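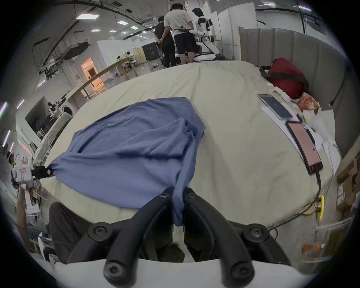
Speaker notes, session two: folding on the bed

Start with the claim in the Perkholm booklet: fold on the bed and you save 30 minutes a week. Ask who believes it. Pause.

I don't. Gumaro Bautista tried it at home in January and got 11 minutes, on a good week. Say his name, he's in the second row.

Main gripe: a mattress gives. You pull a shirt flat by two corners, let go, and the creases come back. A table doesn't do that.

Second gripe: beds collect stuff. Bags, snacks, papers, a tablet, cables. Clear it first and there goes your saved time. Booklet skips this.

Be fair to Rianne Willems here. She says bending less matters more than speed. Fine, but how high is her bed? Mine is low.

Skip the Fallberg folding board unless asked. It costs 59 and I haven't used one.

Hand out shirts. Sleeves in first, then tail up. Questions after.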